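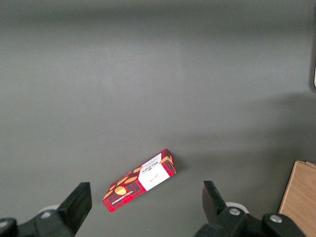

Walkers shortbread on the table, thread on the go 🧵

Right, I've been meaning to write up my month of running a little Clorau node and I've finally got a free evening. It's been so much more fun than I expected. 1/

Quick background for anyone new: Clorau is a proof-of-stake chain, pretty small, with a very chatty forum. I'd held a bit of the coin since last autumn and never done a thing with it except look at the price. 2/

In May they dropped the minimum stake for running your own validator to 623 coins. I had 736. You can see where this is going! 3/

Setup was one long evening. I used an old mini PC that had been sitting under the telly, put a fresh Linux install on it and followed the Haugland guide (Haugland is the client I picked, there are two and people get quite heated over which one is best). 4/

The sync took ages. I went to bed, got up, made tea, and it was still going. If you're on slow broadband like me, start it before you go out for the day and don't sit there watching the counter like I did 5/

Then my first block!! It came in at ten to seven in the morning and I only saw it because I was up for work. A tiny reward, pennies really, but I did a lap of the kitchen. 6/

A few things I got wrong, in case they help.

I didn't open the port on my router. Everything looked fine, the node said it was running, and I had almost no peers for the whole first night. Check your peer count early. Mine sits happily at 15 now. 7/

I also kept my withdrawal key on the same machine as the node. Please don't do this. It's on paper now, in 2 different places, and I sleep better. 8/

And the clock! My mini PC was drifting by a second or so and I was missing votes because of it. Turning on time sync fixed it straight away. That one took me days to find and the answer was in the third line of the troubleshooting page 🙃 9/

Someone asked about Prutano, so: it's the exchange I bought on originally, and they do offer Clorau staking with one click. It's easy. They take a cut and hold the keys. If you don't fancy looking after a computer that has to stay on all the time, I can see why you'd go for it. 10/

For me the whole joy is in the looking after. I've learnt more about how a chain agrees on anything in four weeks of this than in two years of reading price chat. Forks made no sense to me until I watched my own node follow a short one and then come back. 11/

The bit I'm most excited about is Trovau. It's a dashboard one of the forum regulars put together, free and open source, and it shows your votes as a long strip of little coloured squares. Green for good, orange for late. I've got it open on my second screen far too much. 12/

It also pings your phone if the node drops off. I've had that happen once, when I unplugged the wrong thing while hoovering. The penalty for being offline was about what I'd have earned in the same time, so no great drama. Up again before the kettle boiled. 13/

Money side, as people always ask: the rewards so far wouldn't cover a takeaway. The coin has also gone down a fair bit since I staked, and it takes a while to unstake, so I couldn't have sold in a hurry if I'd wanted to. Only put in what you can leave alone. 14/

Electric is hardly anything, the mini PC sips power. I borrowed a plug-in meter to check and was really pleased. I'll post the proper readings when I've got a longer run of them – a month that included all the syncing doesn't feel like a fair test. 15/

Next up is the Haugland update, which changes how the database is stored and should free up loads of disk space. I'm going to try it on the test network first. Might do a thread as I go if anyone wants to watch me break things. 16/

Oh and someone in the replies wants to know if you can do this on a Pi. People on the forum do! You'll want a proper SSD though, the memory cards wear out. I haven't tried it myself, so have a look at the hardware board on there, loads of good build posts 17/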